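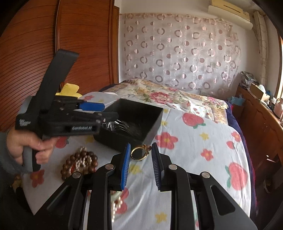 A gold ring and a strand of pearls on a bedsheet.

Share 7 Comments

Marianna Wieczorek wrote most of Minlow, her second album, on a piano with two dead keys. "I wrote around them," she says. "Then we got to the studio and I kept avoiding those notes anyway."

The songs were recorded in April with drummer Marianna Stępień – they go by their last names on tour – and the sessions went faster than planned. "We had 'Huet' in two takes. The second one is on the record."

Her first album, Pellovus, sold 500 copies, mostly at shows. She pressed 200 of the new one on vinyl and is in no hurry to make more. "I still have boxes of the old one in my hallway."

Stępień sings on the closing track, her first lead vocal. "She said no for a month," Wieczorek says. "I left the lyrics on her snare."

Live dates start this summer. "We need a van first."

921 shares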